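Besuch der Herbstmesse für Schul- und Büromöbel in Clusville

Die Arbeitsgruppe Beschaffung hat im Oktober 2019 an der zweitägigen Fachmesse in Clusville teilgenommen. 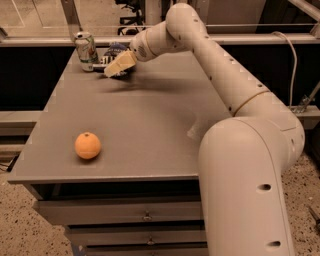

Graue Tischplatte mit weißem Roboterarm.

Anlass des Besuchs war die anstehende Neuausstattung der Lesesäle und Gruppenräume. Nach der Bestandsaufnahme vom Juli sind 518 Arbeitsplätze zu ersetzen, ein Teil davon noch vor dem Sommersemester. Die Messe belegte zwei Hallen mit einer Fläche von etwa 3000 Quadratmetern.

Im Mittelpunkt stand das Gespräch mit der Firma Kamath, die Tische mit fester und verstellbarer Höhe anbietet. Für die Lesesäle kommt nach Auffassung der Arbeitsgruppe nur die feste Ausführung in Betracht – die Verstellung ist im Dauerbetrieb zu laut. Angefragt wurde eine Tiefe von 800 Millimetern. Die Lieferzeit beträgt nach Angabe des Herstellers vierzehn Wochen, Kabeldurchlässe werden gesondert berechnet.

Die Firma Samano zeigte stapelbare Stühle mit Filzgleitern. Der Sitzkomfort wurde unterschiedlich beurteilt; zwei Musterstühle sind zur Erprobung bestellt. Ein Fachvortrag am Nachmittag behandelte die Raumakustik in Bibliotheken und ging auf Deckensegel und Stellwände ein. Die Vortragsunterlagen können in der Geschäftsstelle eingesehen werden.

Am zweiten Tag wurde das Auslieferungslager in Brasudcombe besichtigt. Die Angebote beider Firmen werden bis Monatsende erwartet und anschließend der Bauabteilung vorgelegt.

Weitere Berichte
Neue Leuchten im Magazin
Bodenbeläge: Ergebnisse der Umfrage
Besichtigung der Stadtbibliothek Brasudcombe
Protokoll der Arbeitsgruppe Beschaffung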